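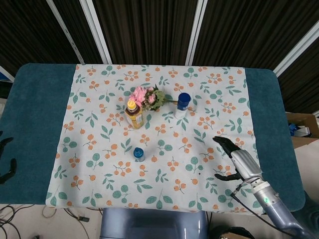 Plastham 1.26 – input lag after the controller update

Reading time: 3 min

We use cookies to remember your forum settings. Manage preferences | Accept

veltrunner_808
Updated to 1.26 last night and the parry window in the Vanhove fights feels shorter. Same display, same wired pad, same settings. Before the patch I cleared the second Vanhove encounter without much trouble. Now I get hit during the parry animation on inputs I would have called safe. The patch notes only mention "controller polling improvements." Has anyone measured it?

mossgate
The window itself did not change. I compared the data tables from 1.25 and 1.26 and the parry entry is still 7 frames. If it feels shorter, look at your frame pacing first.

veltrunner_808
Frame pacing is flat at 60. I logged it.

k_ordway
Flat average or flat frame times? An average of 60 can hide a lot. Turn on the graph view in the overlay and watch it when the arena doors close. I get a spike there every time, and it lines up with Vanhove's opening swing.

tin_lantern
I recorded 50 button presses on each version with a high-speed camera pointed at the pad and the screen. The median on 1.26 is one frame worse with vsync on. With vsync off there is no difference I can separate from noise. So the polling change looks fine, and the extra frame is coming from the render queue.

mossgate
One frame out of 7 is not going to take you from clearing the fight to failing it.

tin_lantern
It can if you were already pressing late. The median also leaves out the tail. My worst presses on 1.26 were three frames behind the worst on 1.25, and those are the ones you notice.

mossgate
Then post the full set. Worst cases out of 50 samples don't tell me much.

tin_lantern
Uploading the spreadsheet tonight. Columns are version, vsync state, press frame, first visible response.

clemau_main
Clemau player here, so I don't parry, but my dash cancels feel the same on both patches. I play with vsync off. That would fit.

k_ordway
Check the config file as well. 1.26 reset my queued frames value from 1 to the default. Veltasell did the same thing with the last big patch and never listed it. Close the game before you edit or it overwrites the file on exit.

veltrunner_808
Mine was reset too. Set it back to 1 and went 4 for 5 on the opening swing. Still a hitch when the doors close – the graph shows it now that I have it on.

k_ordway
The hitch is a separate issue. It was there in 1.25 on my machine.

mossgate
Fine, the reset value would explain the extra frame. I still say the polling change should not be blamed for it. Someone should retitle the thread.

tin_lantern
Rerunning with the value forced to 1 on both versions before I upload anything.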